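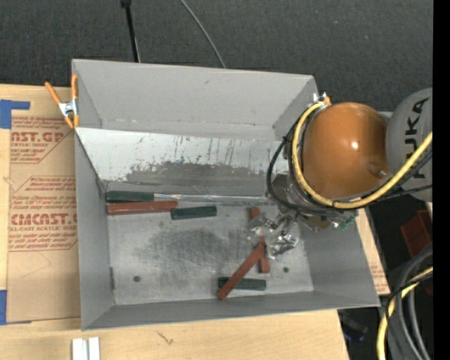

Can I store painted wooden blocks in a metal bin?
A dry metal bin is fine, as long as the paint has fully cured and you keep the blocks out of a damp shed.

Blocks and Bins

These are notes from the Broltthorpe toy library, put together by Halima Akpan and Dorin Lungu. The page covers the plain rectangular blocks and the containers we keep them in. Last updated July 4, 2019.

Dark green and reddish-brown blocks in a grey metal bin. The bin is open at the top and sits on a light wooden tabletop. The metal floor of it is scratched and has a darker smudge in the middle.

Colours
We sort by colour when a set comes back. Green and brown go out together and white is kept separate. If you are repainting a chipped block at home, please ask Nanna Bergmann for the right shade first.

Borrowing
A set can go out for 5 weeks. The full collection is around 600 blocks, so larger groups are welcome to take more than one set. Bins stay here. Bring your own box or a strong bag.

Cleaning
Wipe the blocks with a damp cloth and dry them straight away. Do not soak them. Bins get a wipe with warm soapy water and are left upside down overnight.

More galleries will go up in November.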